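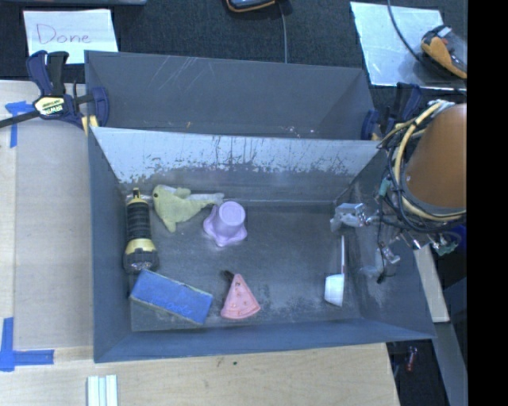

Slide 4 – planner timing

Start with the loop. Perception publishes object masks every 100 ms, and the Vanel planner picks one grasp per cycle. Budget for scoring is 50 ms. We sample up to 400 candidates and drop any whose approach path hits a bin wall.

Thin handles are the hard case. The depth map smears them into the wall behind, so the mask comes out too wide and the fingers open too far. Porholm branch fixes the width estimate – mention that it is not merged.

Slide 5 – replay tool

Veltness logs replay at the original rate. Show run 315, pause at the first replan, point to the cost plot. Skip the config file unless asked.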